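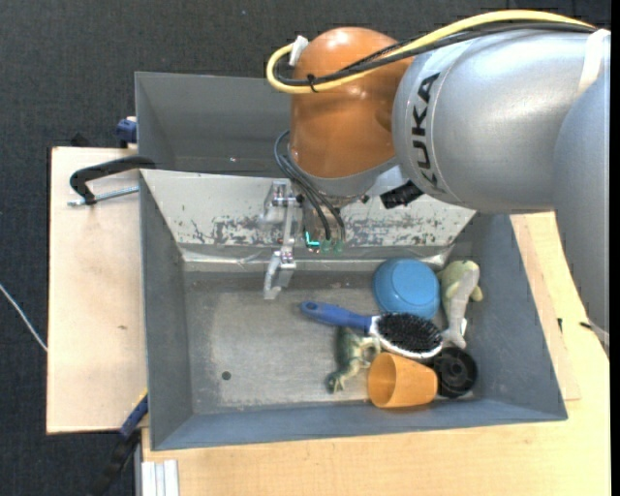 Page 2 of 17

Small oil on board, signature half under the frame - how do I find out who painted it?

Posted by Lucía Prieto, March 31, 2019

Hi everyone! I have been reading this board for months and finally have something of my own to ask. I bought a small oil at a house clearance, a harbor at low water with two boats pulled up and a row of white cottages behind. It's on board, it still has its old frame, and I am completely in love with it!

The trouble is the signature. It's in the lower right corner and the slip of the frame covers the bottom half of the letters. I can read a capital R and what might be "iltl", and after that it goes under the wood. On the back there is a torn paper label with "Riltley" in brown ink and the number 77, and a second, newer label from a framer called Drakton. No title, no date.

So my questions are these. Is Riltley the painter, or the person who owned it or lent it to a show? Would you take it out of the frame to read the rest? And how would an auction house word this in a catalog? I see "signed", "bears signature" and "attributed" all over the place and I can't work out which one mine would be. I don't plan to sell, I just want to write it up properly for my own records.

The board is a bit bowed and there is some brown paper tape around the back edge that looks as old as the label.

Posted by Montserrat Valcárcel

What a lovely thing to bring home! I catalog pictures for a small saleroom and this is my favorite kind of puzzle.

Start with the back, before you touch anything. Photograph both labels straight on, then again with a lamp held low at one side. Raking light can bring up pencil marks and stamps that you'd never notice otherwise. Do the same on the front over the signature. Write down every letter and number exactly as it stands, torn edges included.

A name on a label can be the artist, the lender, the owner or even the house it hung in. What helps you is that the letters you can read on the front match it. That makes me lean toward Riltley being the painter, but I'd want to see the whole signature first. The 77 could be an exhibition number, a lot number or a stock number. If you ever find a printed exhibition list with a harbor scene at number 77, that would be wonderful - then you'd have a title and a year in one go.

On the frame: yes, I would have it taken out, but by a framer or a conservator. Bowed board can chip at the corners when it's levered out, and old tape likes to take the label with it. Ask them to save the tape and anything behind it. I once found half a sketch in there!

As for the wording, every house prints its own glossary at the front or back of the catalog, and they do differ, so check the one you're reading. In ours, "signed" means we believe the artist signed it. "Bears signature" means there is a signature but we won't say it's the artist's hand. "Attributed to" means probably by that artist, with some room for doubt. And "attributed label verso" in our notes just means the name comes from a label on the back.

For your own records I'd put: Riltley (?), Harbor at low water, oil on board, partly visible signature lower right, label verso inscribed "Riltley" and "77", framer's label Drakton. Then the size, height first, without the frame. Add where and when you bought it and keep the receipt with it. Future owners will bless you!

Posted by Jukum

just pop the nails out with pliers, takes five min. I did mine on the kitchen table. if its Riltley its Riltley

Posted by Ye

Please go with Montserrat on the frame! I did one with pliers too and lost a corner of the label, the corner with the date on it of course.

One thing to add - try the framer. Drakton may be long gone, but old trade directories often list framers by street, and if the label has any address left on it you can narrow down when it was reframed. Your local library may have a set. It won't give you the artist, but it's a great afternoon. Do post the signature when you get it out, I'd love to see it!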